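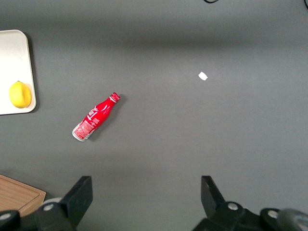
Greiffinger pflegen: was hilft und was man sich sparen kann

Im Netz steht, man solle die Schrauben an den Fingern jede Woche nachziehen. Davon halte ich wenig. Wer ständig nachzieht, ruiniert irgendwann das Gewinde. Besser ein Strich Lackstift über Kopf und Halterung - verschiebt er sich, wird nachgezogen, sonst bleibt der Schlüssel in der Schublade.

Zum Putzen reicht ein feuchtes Tuch mit einem Tropfen Spülmittel. Ileana Ciobanu schwört auf das Spezialspray von Drusside, 9 Euro die Dose. Ich habe im Juni beides probiert und keinen Unterschied gesehen.

Papierschnipsel vom Tisch sammeln, bevor der Arm losfährt. Zum Prüfen der Finger erst eine Zitrone greifen, danach eine Aluflasche. Die Zitrone verzeiht viel, das glatte Metall nichts. Rutscht die Flasche, gleich die Griffkraft von 40 auf 60 Prozent hochzudrehen, wie Aurel Dobre es empfiehlt, gibt bloß Dellen. Erst die Greifflächen entfetten, dann nochmal testen.

Kabel mit Klettband führen, Kabelbinder scheuern. Und vor allem anderen: Strom aus. Auf den Pausenknopf verlasse ich mich nicht.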